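Totdale Health Forum
Board: Members' discussions > Heart and circulation
Thread: Home blood pressure readings and the new recording sheet

Posted by Totdale Forum Office, 9:10

Members are reminded that the revised recording sheet for home blood pressure readings comes into use in November. The sheet asks for two readings in the morning and two in the evening, taken while seated, over seven days. The first day's readings are entered but are left out of the average. Copies of the former sheet will be accepted until the end of the month.

Comments on the sheet are invited in this thread. Questions about an individual's medicines should be put to a pharmacist or GP. 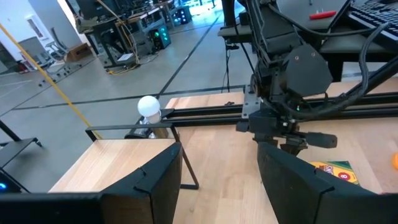

Wayne Melnyk
Moderator, Heart and circulation board

I have been asked to open the discussion. The main change is the removal of the box marked "best reading". In the last survey of members, to which 778 people replied, many said that they took several readings and wrote down only the lowest. An average drawn from such figures is of little use to the person treating you. Please enter every reading in the order in which it was taken.

The arm used should also be stated. If one arm regularly reads higher than the other, use the higher arm each time.

Posted by harrow_lane, 10:25

Thank you for the notice. I support the removal of the box. I do, however, question the two evening readings. I work shifts, and my evening falls at six in the morning for part of the month. The sheet makes no provision for this.

Posted by Londoño_R, 10:52

I must disagree with the moderator on the first day. My practice nurse asked me to include all seven days. If the sheet says one thing and the surgery another, members will be left in doubt.

Posted by Wayne Melnyk, 11:30

In reply to Londoño_R: where a surgery has given its own instructions, those should be followed. The first day is left out because many people read higher while they are getting used to the monitor. The figures remain on the sheet, so the nurse may include them if she wishes.

In reply to harrow_lane: please write the actual time beside each reading and treat the hours after waking as your morning. I will ask for a line on shift work to be added.

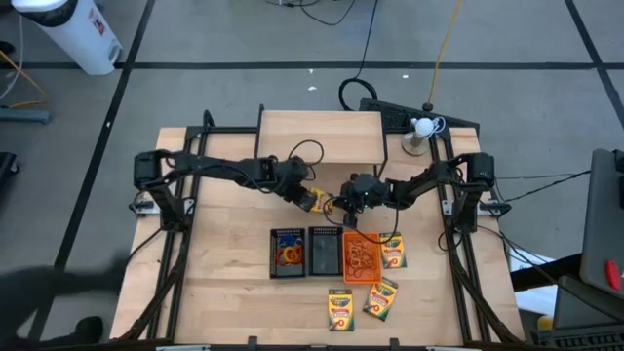 Tabletop with a small yellow crayon box near the centre.

Posted by Gedari42, 13:05

May I raise the matter of cuff size? My upper arm measures 40 cm and the cuff supplied with my monitor was too small. A larger cuff brought my average down by some 17 points on the upper figure. The sheet does not mention cuffs at all. I regard this as a more serious omission than the evening readings.

Posted by Lolovero, 13:40

I would not wish to see the sheet grow any longer. It already runs to two sides, and my husband, who has poor sight, finds the boxes small. Advice on cuffs belongs in the monitor's own booklet.

Posted by Gedari42, 13:58

With respect, the booklet is generally the first thing to be lost. One line would be sufficient: "Cuff size used".

Posted by harrow_lane, 14:20

I agree with Gedari42 on this point. A large-print copy would answer the concern about sight.

Posted by Wayne Melnyk, 16:15

Both requests have been passed to the Forum Office. A large-print copy can be had by writing to the Office through the contact page. Members are also reminded that a very high reading which is repeated after a few minutes' rest should be reported the same day, and that chest pain, sudden weakness or difficulty in speaking calls for 999. The sheet should not be completed first.

The thread remains open for comments on the layout.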